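Velis recalls laptop chargers over faulty plugs

Computer seller Velis has asked customers to stop using a 65-watt laptop charger after the plug end was found to overheat and, in some cases, cut power to the machine.

The recall covers 636 chargers sold through the company's Lachance store and website up to November. Velis said it had received 27 complaints, most from people whose laptops shut down without warning or would not charge past the halfway mark.

"If your battery light is flashing orange, unplug it at the wall and bring it in," service manager Begoñe Bustamante said. No injuries have been reported.

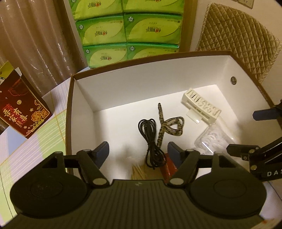
Replacements are free and no receipt is needed. Customers outside Lachance can ask for a prepaid mailing label by phone. The service counter is open until 6 p.m.

Laptops damaged by the charger will be checked at no cost, though Velis could not say how long repairs would take.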